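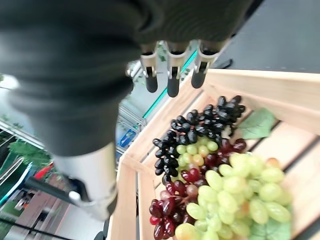

4 Evaluation of the Kolto hand kit

4.1 What is offered

The Kolto is sold by Clureck as a retrofit kit for two-arm robots that already have a working controller. The buyer receives a left and a right hand, fabric covers for the palm and the back of the hand, wrist fittings, cables, and one year of access to the Gitura software, in which the grasps are recorded and replayed. We worked with the version delivered to us on 14/01/2022. The price of the kit was 4000 euros, without installation. The installation can be ordered separately from Balogh, the only service partner of the producer in our region, and we ordered it, as most shops and small laboratories would probably do the same.

According to the product sheet, the kit is suitable for "delicate and irregular goods." This expression is not defined further in the sheet. For this reason we decided to test the kit on one kind of object which is irregular in a clear manner, namely the bunch of grapes. A bunch has no fixed shape. It changes its form when it is lifted, its berries can be caught between two fingers, and its stem is often hidden by the berries of the neighboring bunch.

4.2 Objects and task

We used artificial grapes in all trials. Real grapes lose berries and juice, and after a few trials the bunch is no longer the same object, which would make the comparison difficult. The artificial bunches keep the loose and hanging behavior of the real ones quite well, but their surface is more slippery in the case of the glossy black bunch, and more dull in the case of the large green one. The reader should keep in mind that the results for real fruit can be different.

The bunches were laid in a light wooden crate, close to each other and partly overlapping, in the way they are usually presented for sale. The arrangement was changed by hand between the trials. We did not fix the positions with marks, because the product sheet promises that no fixed positions are needed.

One trial consisted of the following parts. The robot was told the color of the bunch. It moved one hand over the crate with the fingers open, closed the fingers on the upper part of the bunch, lifted it over the rim of the crate, and held it free in the air. The other hand remained open and did not take part. We called the trial successful when the bunch stayed in the hand for the whole holding time and no other bunch left the crate. If two bunches were lifted together, the trial was counted as failed, also when both were held firmly.

4.3 Results of the grasping trials

We made 75 trials, and 23 of them failed. The most frequent failure was the lifting of a second bunch which was hooked to the first one. The second most frequent was the slow slipping of the bunch during the holding time. In our opinion these two failures have different causes and should be judged separately. The first belongs mostly to the planning in Gitura, which chooses the grasp point from the visible berries and does not consider what lies under them. The second belongs to the hand.

The slipping was observed mainly when the fingers closed on berries only. When the fingers closed around the stem area, as in Figure 4, the hold was clearly better. We tried to teach the software to prefer the stem, and this is possible, but the setting is found in a menu for advanced users and is not described in the printed manual. Balogh sent us the description by e-mail after our request. We think it should be the normal setting for hanging fruit.

The rubber ends of the fingers left no marks on the artificial berries. The fabric cover caused more work than we expected. It is soft and protects the mechanism, but it forms folds at the back of the hand, and in the first days of the test these folds touched the rim of the crate before the fingers reached the fruit. After we raised the approach height by 5 mm in Gitura, the contact did not appear again. The cover can be removed and washed, and to put it back requires patience.

Regarding the cables, we have one remark. The length is sufficient for all positions used by us, but when the arm is turned, the cable hangs in a loop beside the arm. In a narrow shop aisle it would be necessary to guide it better. The kit contains no clips for this purpose.

Figure 4. Holding phase of a trial. The left hand grasps a bunch of red grapes at the stem area, and the right hand is open and empty. The crate with the pale green and the dark bunches stands on the gray cart behind the right arm. 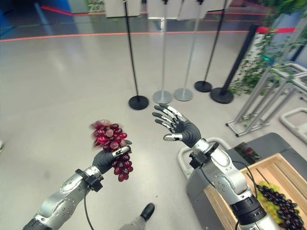
4.4 Installation and support

The installation by Balogh was finished in one visit. The mechanical part went without difficulty. The calibration of the two hands had to be repeated in April, after an update of Gitura had erased the stored values of the left hand. Clureck confirmed the error and corrected it in the next update. During this time the kit could be used with the right hand only, so the trials were interrupted and we continued them when both hands were calibrated again.

The support answered our questions in a polite and complete way, although the answers concerning the software took longer than those concerning the hardware. Spare finger ends can be ordered in sets of five. Single pieces are not sold.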